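Jirnwood Building, Synthesis Laboratory 9
Inspection checklist with comments
Area covered: organic synthesis, solvent storage, weighing room
Status: open items remain

How to use this list. Mark each line OK, Action or N/A. Comments go under the line they belong to. Items marked Action stay on the list until the next inspection, even if they were fixed the same day.

1. Fume hoods

1.1 Face velocity checked and label current — OK
1.2 Sash moves freely and stays where it is put — Action
Comment: Hood C drops slowly from half height. Tagged, not to be used for nitrile work or anything under reflux until the counterweight cable is looked at.
1.3 Baffles clear — Action
Comment: Two waste bottles and a stir plate were standing against the rear baffle in hood A. Moved during the walk-through.
1.4 Alarm sounds when tested — OK

2. Solvents and reagents

2.1 Flammables cabinet closed and latched — OK
2.2 Peroxide formers dated on opening — Action
Comment: One bottle of THF and one of diethyl ether without an opening date. Both to be tested with strips today and labeled or sent out as waste. Same finding as last time.
2.3 Acids and amines stored apart — OK
Comment: The aminopyridines have been moved to the dry cabinet. The inventory sheet still gives the old shelf.
2.4 Secondary trays under liquids — OK
2.5 Total flammable solvent in the room under the local limit — OK

3. Heating and pressure

3.1 Oil baths have an independent cutoff — Action
Comment: The Eberhard bath has one. The older bath next to it does not, and should not run overnight.
3.2 Oil clean, no water droplets — OK
3.3 Sealed tubes used behind a shield — OK
3.4 Hoses on condensers clamped at both ends — Action
Comment: Missing clamp at the lower end, hood B.
3.5 Rotary evaporator flasks free of star cracks — OK
Comment: One 2,000 mL flask was withdrawn before the inspection and is in the glass repair box.

4. Gas cylinders

4.1 Chained at two heights — OK
4.2 Regulators match the gas — OK
4.3 Oxygen kept away from oil and grease — OK
4.4 Empty cylinders capped and marked — Action
Comment: One nitrogen cylinder with no tag. Treated as full.

5. Emergency equipment

5.1 Eyewash flushed weekly, log signed — Action
Comment: Log has a gap in August. Water ran clear when tested.
5.2 Shower pull reachable, floor beneath it clear — OK
5.3 Extinguisher in date, pin in place — OK
5.4 Spill kit complete — Action
Comment: Absorbent pads low, roughly 30 expected. Reorder through the Condia stores list. The neutralizer for acids is fine.

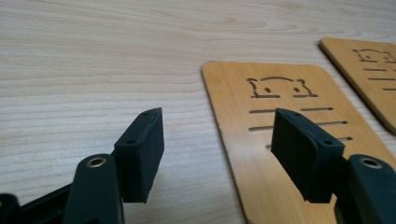 Drotberg Laboratory Safety Sheets, Issue 30

6. Waste

6.1 Halogenated and non-halogenated waste kept separate — OK
6.2 Containers closed when not being filled — Action
Comment: Funnel left in the neck of the non-halogenated can.
6.3 Used silica bagged and labeled — OK
6.4 Needles in the sharps bin only — OK

7. Weighing room

7.1 Balance pan and bench clean — OK
7.2 Draft shield doors close fully — OK
7.3 Gloves not worn on the door handle — Not seen during visit

8. Follow-up

Hood C and the unprotected oil bath come first. The person in charge of the room reports on both in writing. Peroxide test results go on the bottle and in the room log. All other Action items are checked at the next inspection, with copies of this list kept in the folder by the door.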